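Getting tickets to a live sketch comedy taping when you live out of town?
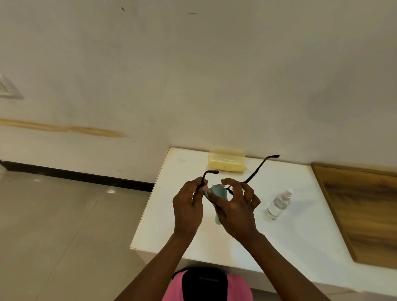

Hi all! My sister and I have been watching Biltoto Tonight since we were in high school (it was a half-hour local thing back then, with the cardboard sets and the terrible piano) and this spring we finally want to see it in person. We live in Rumcombe, so it's a long drive to the studio in Plurthorpe, and neither of us can take more than a day off work.

I've read the ticket page over and over and I still have questions. It says there's a lottery and a standby line, and it says there is a dress rehearsal and then the live show, but it doesn't say whether your lottery ticket is for one or the other or both. It also says tickets are for two people and "non-transferable," and my sister and I have different last names now, so does that matter at the door?

The other thing is the standby line. A coworker told me she slept on the sidewalk for it, but that was years ago and I think they changed it. Do people still camp out? Is it worth trying if we don't win the lottery, or would we be driving all that way to stand outside a building?

And last one, is there any way to know ahead of time who's in the episode? We love Rostami the most (the duo, the ones who do the airport sketches) and I know they've been skipping weeks to film their movie. I'd be happy with any episode, I really would, but if we only get one shot at this in our lives I'd love for it to be a week when they're there!!

Anything helps. We're hoping for March but we could be flexible.

Marta Levchenko

Ohemaa Sarpong

Oh, you two are going to have such a good time! I've been to four tapings, two from the lottery and two from standby, and I would go again tomorrow if somebody handed me a ticket. Let me try to take these in order, though I'll probably wander.

Lottery tickets are for one or the other. When the email comes it will say DRESS or LIVE in the subject line, and you don't get to pick. Please don't be sad if it says DRESS! I know everybody wants the live one, but the dress rehearsal is longer, and they do more sketches in it. They put in a few extra and then cut whatever didn't get enough laughs, so you see things that never make it to TV. My second time there was a sketch about a mattress store that had the whole room crying, I mean people were bent over in their seats, and it got cut! I looked for it that night at home and it wasn't there. I still quote it to my husband, who has no idea what I'm talking about.

The live one is faster and the room is more electric, if that makes sense. You can see the crew running with the sets during the commercials, and there's a man with a headset who counts everybody down, and you feel your stomach drop a little when he gets to one. So they're both wonderful in their own way.

Different last names are fine. Only the person who entered the lottery has to show ID that matches. The second ticket is just "guest." What non-transferable means is that you can't win and then give both tickets to a friend, and they are strict about it. I watched a couple get turned away who had their aunt's email printed out, and she wasn't with them. So whichever of you is definitely, positively able to go should be the one who enters. Or both of you enter! There's no rule against it, and you can each bring the other.

Now the room. It's smaller than it looks on TV. There are 200 seats, and a chunk of those go to friends and family of the cast, so the lottery and standby people share what's left. There's a balcony and a floor. I've sat in both and I prefer the balcony, where you can see all three stages at once. On the floor, if the sketch is at the far end, you end up watching it on the monitor over your head, and the cameras go right in front of you. But on the floor you're close enough to see them reading the cue cards, and I loved that.

Things I wish I'd packed: a sweater (that studio is COLD, even when you've been sweating in line), your distance glasses if you wear them, and something to eat before you go in. You can't bring food inside and you can be in there a long time. They'll lock your phone in a pouch, so if your sister is the one with the parking info on her phone, write down where the car is.

Have so much fun, and please come back and tell us which one you got!

Miłosz Sadowski

Nobody sleeps outside anymore. Standby is online now. You sign up Friday morning at 10, you get a number, you show up the next day and check in with the number. That's it.

Low number = good chance. I had 17 and got into dress easy. My brother had 79 and didn't get in to either one.

Go for dress if it asks you, everyone else picks live.

Touran Daneshvar

Adding to what's already been said, mostly about standby and about your Rostami question, because I'm a huge fan of theirs too and I have put way too much thought into this.

Miłosz is right that the sidewalk days are over. One correction, or at least one addition: the form does ask you to choose between dress and live, and you can't change it afterward, so talk it over with your sister before Friday. The page fills up very fast. When I did it I had the form open early with my name and birthday already typed in another window so I could paste them, and I still ended up with number 23. A number is for one person only, so each of you needs to fill out your own form at the same moment. My friend Amirul Sumampouw and I did it side by side at his kitchen table and our numbers were pretty far apart, and in the end they let me in and stopped the line before they got to him. He was very nice about it! He went and had soup across the street and I told him every sketch in order afterward. But do decide ahead of time what you'll do if only one of you makes it, so you're not having that talk in a hallway with a page telling you to move along.

Check-in is at the side door on the alley and not the main one with the big sign. For dress you check in at 6 in the evening and for live it's later, 9 I think, but read your email because they moved mine by half an hour. If you're late they skip your number, and after that you're at the back with everybody else who was late.

For somebody driving from Rumcombe, I'd say treat the lottery as the real plan and standby as a bonus. If you do try standby, make a weekend of it so the trip doesn't hang on one door. Plurthorpe has two good improv theaters, and a lot of the writers started at the smaller one and still drop in on late shows. I've had nights there that I enjoyed just as much as the taping, for the price of a sandwich.

As for who's in the episode: the host and the musical guest get announced a couple of weeks out, but they never announce which cast members are in. If somebody is away filming, you usually hear it from the fans first. What I do is look at the promo that goes up midweek. The regulars take turns in those, so one missing face doesn't tell you much, but if Rostami are in it they're in the building that week and you're in luck. The other clue is the goodnights at the end of the last episode. When they're about to be gone for a while they tend to get a hug from everybody and stand near the front. I called it right twice that way, and wrong once (they were just having somebody's birthday).

Keep in mind that the lottery gives you a date with very little warning and you take it or leave it, so you can't really aim for a Rostami week with those tickets. Standby is the one where you can aim, because by Friday morning the promo is already up. That's the best argument for it in your case. If you see them in the promo and you both have the day free, I'd get in the car!

One more thing about the movie. I haven't seen a firm date for when they wrap. One of them said in an interview that they'd be "in and out" until it's finished, which I took to mean they'd be around some weeks. They've also been doing pretaped pieces to cover for it, and at the taping you watch those on the monitors like you would at home. It's still great, the audience goes nuts, but you wouldn't see them in person. My first taping was one of those weeks. I was disappointed for maybe a minute and then the band came out and played right under the balcony and I forgot all about it.

And yes, enter the lottery separately, both of you. It only opens once a year, for one month, and it's one email per person. Put in a couple of lines about why you like the show. I don't know if anyone reads them, but I wrote almost a full page about the airport sketches and I got picked, so I'd mention the cardboard sets and the piano if I were you.

Contact us | Copyright the site and its contributors | Back to top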